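How do I end a mentoring match kindly when my student is moving away?

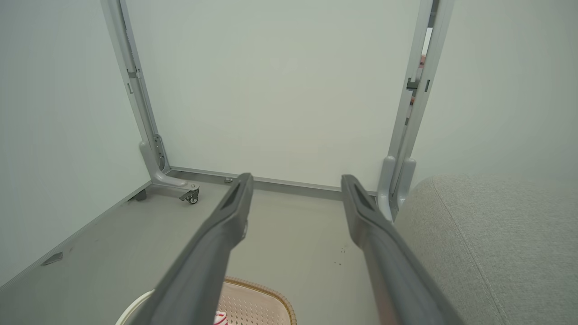

Can a mentor keep meeting with a student who changes schools in the middle of the year? It depends on whether the new school takes part in the same program, so the first call should go to your coordinator, who can look that up and tell you what paperwork moves with the student.

Norbert Kopecký wrote:

Hello everyone. I've been a lunch-hour mentor at Whitlock Middle School for three years now, always with the same boy, and I've just learned that his family is moving to Jarnow in May, before the school year is even over. I checked, and the schools over there don't belong to our program, so our regular visits are going to stop. I'm 55, my own kids are grown, and I'll admit I took the news harder than I expected to!

He told me himself, sort of sideways, while we were playing cards, and then he changed the subject. I let him. Now I'm wondering if I should have said something right then. We have a handful of visits left and I'd like to use them well. Do I bring it up, or wait for him? Is a goodbye gift okay? And would it be strange to ask if we could write to each other? I don't want to overstep with his mother, who has always been very nice to me but who I've only met twice (once at sign-up and once at the spring concert). Any thoughts from folks who have been through this would be a real comfort.

Posted by MarletteReads

Oh, Norbert, I feel for you. I've mentored in the Sodine district for 16 years and I've had matches end every way there is: graduations, moves, one girl who just plain got too busy with track (good for her!). I would bring it up, and I'd do it at the very next visit so it isn't hanging over the two of you. You don't need a speech. I usually say something like, "I've been thinking about your move, and I'm going to miss our lunches. How are you feeling about it?" Then I keep dealing the cards, or whatever it is we're doing, and let there be some quiet. Kids that age will often talk if their hands are busy and you're not staring at them. If he shrugs, let him shrug. He heard you.

Tell him the date of your last visit as soon as you know it, and then please keep that date no matter what. I had to cancel a last visit once over a dentist appointment, and I still think about it all these years later. I should have moved the dentist.

As for a gift, our program allows something small as long as the coordinator knows about it, but yours may have its own rule, so ask. What has gone over best for me is a plain notebook where I write on the first few pages about things I remember: a joke he told, the week he finally passed the fractions test, what I noticed he was good at. It takes me an evening or two and a pot of coffee. One of my former students is 23 now and she told me she still has hers, in a box with her diploma, and I cried right there in the grocery store.

On the letters, go through the coordinator first and let her ask his mother. That way his mom can say no without having to say it to your face. If she says yes, keep it simple, a card at his birthday and one at the holidays, and don't take it to heart if he doesn't write back. Most of mine didn't, and then one would turn up out of the blue years later.

Posted by tdeluca_waneo

Check your mentor handbook, there is probably a section on closing a match. Ours in Waneo says no contact outside of school at all unless a parent signs for it, and the form has to be in before the last visit and not after. Gift limit is in there too. Also ask if they'll give you another student in the fall, they are always short on men.

Posted by Pat in Sodine

I agree with Marlette about telling him the date. I would only add that you could let him pick what you do on the last day. My student wanted to show me the band room and play me the whole drum part from the winter show, and it was very loud and I wouldn't trade it for anything. Also, it may help to talk with the school counselor, who might know somebody at the new school and could ask if they have any kind of mentoring there, even if it goes by another name. Good luck with it, and come back and tell us how the last visit went if you feel up to it.

We use cookies to remember your sign-in and to see which pages are helpful. By continuing to use this site you agree to our cookie policy. Accept | Manage settings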